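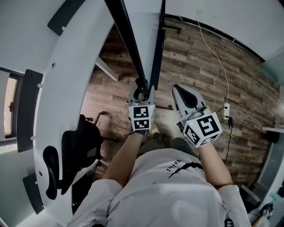
So we finally have numbers on the two-handed gripper study and I've been dying to post about them. Long thread, get a coffee.

Quick background. For the past few months Hema Fernandes and I have been teaching a two-arm policy to do chores around an office, and all of the training data comes from people. You hold a gripper in each hand, you wear a camera on your head, you do the chore. The arms never move during collection.

The question we wanted to answer: if you have a fixed budget of demos, do you spend it on one room done perfectly, or do you spread it over lots of messy rooms?

Our budget was 300 demos. Set A was all 300 in our own lab, same desk, same chair. Set B was the same chores spread across 30 rooms, mostly offices at Sundeck plus a few spare bedrooms that friends let us invade on a Saturday.

Then we tested both policies in a room neither had seen. Set A finished 32 percent of its trials. Set B finished 80 percent!! Same network, same training time, same number of demos. I made Marcelino Montes rerun the whole evaluation before I'd believe it.

And yes, in our own lab Set A still wins. By less than I would have bet, though.

My favorite part is the tracking. Each gripper has a cube with printed black-and-white markers on it, so whenever the head camera gets a clear look at a face or two you can work out where that hand is and which way it's pointing. It's paper and patience. I love it so much.

It does have limits. Reach far under a desk and the cube goes out of view, and then you're filling a gap in the path. Short gaps we fill in, long ones we throw out. We lost more demos under desks than anywhere else, and under desks is exactly where the interesting stuff is (cables! chair legs! posts!).

Something I didn't expect: the slow, careful demos were worse. New people move like they're defusing a bomb, with long pauses, and the policy learns the pauses. It would drive up to a cable and just sit there thinking about its life. Once we trimmed the pauses it got a lot braver.

Someone at Colton asked if 30 rooms is enough or if the curve keeps going up. We don't know yet! It hadn't flattened when we ran out of budget. Hema's guess is that variety in floors and lighting matters more than variety in furniture. Mine is the opposite. There's lunch riding on it.

Caveats, because there are always caveats: one test room, one pair of arms, and chores that all take under a minute. Please don't read this as "robots can clean your office now." They can do a few small things in an office they've never seen, and that already makes me very happy.

Writeup is in progress. Next up is splitting floors and lighting from furniture, so if you have a weird-looking room within driving distance and don't mind us crawling around in it, my messages are open.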